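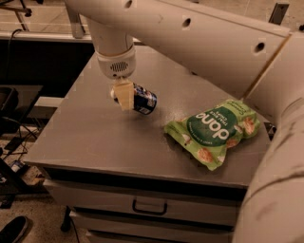 Can a down comforter with a cotton shell go in a front-loading washer at home, or does it need a commercial machine?
The drum size decides it. A queen down comforter should fill no more than two thirds of the drum when dry and loosely folded. If you have to push it in, the water will not reach the middle and the down will stay soapy. Use a large-capacity machine at a laundromat in that case.

Washing a queen down comforter: drum size, temperature, drying time
Posted June 10, 2018 by tamsel_r

I have a Gidel queen comforter, duck down fill, cotton shell, baffle box construction. The care label says machine wash warm, tumble dry low, and gives nothing on spin speed or detergent. My washer is a front loader and the comforter goes in without force, but it takes up most of the space. The last time I washed a down item (a pillow) it came out with hard lumps and a sour smell that lasted for days. I would like to avoid that. What cycle should I use, and how do I tell when the fill is dry and not just the shell?

Wekesa Bakilana
The lumps and the smell have the same cause. The fill was still damp when the pillow left the dryer. Down clumps when wet and the shell dries long before the clusters do.

Washing: check the seams first and sew up any open stitching. Use a liquid detergent made for down, at half the dose you would use for a full load of towels. Powder can leave residue in the fill. No fabric softener and no bleach. Your label allows warm, so 97 degrees F is fine. Pick the delicate or bulky cycle, add a second rinse, and set the spin to medium. Then run one extra spin with nothing added. It takes out a fair amount of water and shortens the drying.

Drying: low heat, with two or three clean tennis balls or wool dryer balls. Run it in 40 minute blocks. After each block take the comforter out, shake it, pull apart any clumps by hand through the shell, and turn it over before it goes back in. A queen size usually needs four or five blocks in a home dryer. To test it, hold a corner box up to a lamp. Wet down shows as dark spots — dry down looks even. Let it cool before you check by touch, as warm fabric hides moisture. Hang it over two rails overnight before you store it or put it back in the cover.

plainweave
I just do mine on normal with regular detergent and it has been OK. It's a Skidlow though, and I think those are polyester inside, so maybe not the same thing. Takes forever to dry either way.

oldlinenpress
Agree with Wekesa on the dryer blocks. Two additions. If "most of the space" means more than two thirds of the drum, go to a laundromat and use the largest front loader they have. Avoid top loaders with a center post, which can twist the comforter and tear the baffles inside. Also, you don't need to wash it every season. With a cover on it, mine gets washed once every two years, in September, before it goes back on the bed. The cover gets washed every couple of weeks. For small stains, push the down away from the spot and clean the shell only, with a damp cloth and a drop of detergent.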